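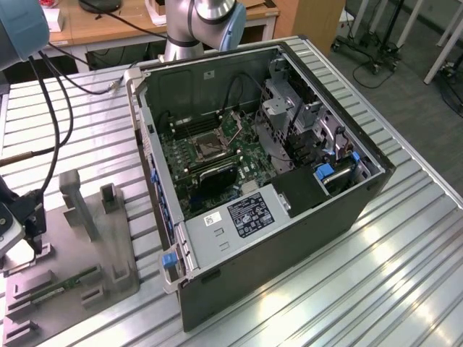 3. Work at the disassembly table

My practice took place in Pokby, a company that takes old office computers apart and sells the usable parts. I wrote this report under the supervision of Ostap Symonenko. In this chapter I describe one table and the people who work next to it.

The computer tower lies on its side with the side panel off, so that the robot arm can reach the inside from above. Small parts have their own place in a fixture plate, which is bolted to the table. A green circuit board, which looks like a memory module, lies there flat, between gray clamps.

Before the change, one worker did all steps by hand and finished 33 computers in a shift. Now the same worker prepares the cases, checks the fixture and decides what to do when a screw is damaged or a latch is broken. The workers told me that their hands and wrists are less tired – but the eyes are more tired, as they must watch the program all the time.

3.1 Training

Each worker received 90 minutes of training. In my opinion it is too short. Two of the older workers asked for a second lesson, and it is planned for December.

3.2 Pay and tasks

The pay stayed the same, although the tasks became more difficult. I asked 200 questions in my interviews, and the most frequent complaint was about this point. The answers are in Appendix B – the names of the workers are removed.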